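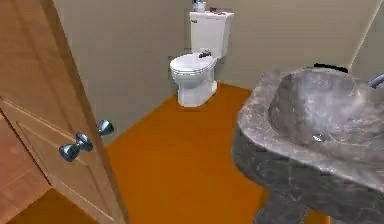

The Garrido Municipal Council has certified the results of the special election held in May to fill the vacant seat for the Platar district. Prasert Srisuk was elected with 2,308 votes, a margin of 48 over Chutima Nilsuwan, and will serve the two years remaining in the term. The certification also closes the council's review of the four buildings used as polling places. The review covered entrances, parking and staff facilities. Completed checklists will be attached to the polling place agreements before the next regular election.

Under the council's election rules, a margin of fewer than 50 votes requires a full recount. The recount was carried out by hand at the Flatis Street annex, with observers from both campaigns present. It produced no change in either candidate's total. Two ballots set aside for unclear marks were examined separately and rejected.

Srisuk will take the oath of office at the opening of the next council session and will fill the vacant place on the roads and drainage panel. The seat's other panel assignment - budget review - remains open until the council votes on it.

"I accept the recount and the procedure that was followed," Nilsuwan said in a written statement.

Precinct totals and the recount log are available for inspection at the Trelis Building during office hours.

Issued by the Garrido Municipal Council, 25/06/2025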